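Prindau Open Workshop Day
From the Jimow wiki
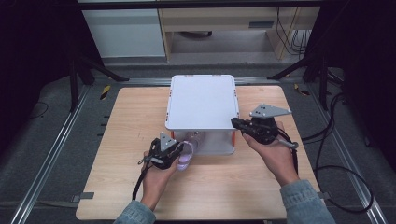
Category: Robotics events | Public demonstrations

The Prindau Open Workshop Day is a yearly open day held in May at the Bimel building in Prindau. Run by the Navaratnam lab, which works on robot handling of household objects. First edition drew 140 visitors, the latest 400. Free entry, no booking.

Format
Doors open at 10 a.m. Short talk, then the floor. Demonstrations run 25 minutes each, with a break to reset the tables. Main draw is the hand-held gripper table -- an operator works with a black gripper in each hand, gray marker plates on top, on ordinary things like a lidded storage box and a plastic cup. Recordings of this sort are used to teach robot arms the same tasks. Visitors may try the grippers in the afternoon, children with an adult.

Other stations change from year to year. Past ones inclued a sorting arm, a towel folding bench and a wheeled base that followed a line down the hallway. The sorting arm was dropped after two editions (noise).

History
Began as a lab visit for 17 local teachers, arranged by Bimel. Opened to the general public the next year. Moved from the upper floor to the ground floor when the stairs became a problem -- the old room is now storage.

Reception
Local coverage mostly favorable. Complaints about parking and the long wait at the gripper table, wich now has a sign-up sheet.

See also
Bimel building
Navaratnam lab
List of events in Prindau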